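Site visit: Waaka hydropower project and the Lilerthorpe resettlement area

The visit took place on Monday, October 27, 2025, and covered the dam site, the reservoir margin downstream of Skesau, and the new housing at Lilerthorpe. Access was by the contractor's road, which is graded but unpaved beyond the second bridge.

Dam site

The Waaka dam is designed for a rated output of 90 MW. Concrete on the left abutment is at crest level. The diversion channel stays open until filling begins, now scheduled for June. The fish pass is on the drawings, but the entrance pool had not been excavated. Site staff gave a design flow for the pass and could not say which species it was sized for.

Turbidity was read at two points on the Plova, the main tributary. The downstream value was 71 NTU, against 33 NTU above the works. One pair of readings says little about the season as a whole — the operator's monthly logs were requested and had not been supplied by the end of the day. 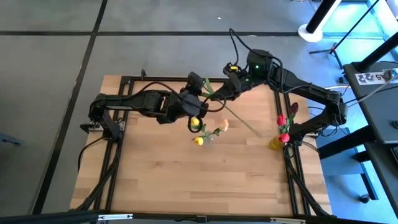
Resettlement area

According to the project office, 1,765 people are to move from the Plova valley. The houses at Lilerthorpe are concrete block on raised footings. Water comes from a borehole with a single pump and no standby unit. Garden plots are smaller than those in the valley, and the soil is stony below the top few inches.

Families from Skesau said the compensation schedule covers fruit trees but leaves out riverbank gardens and fishing sites. The project office said river access is under review and gave no date for a decision.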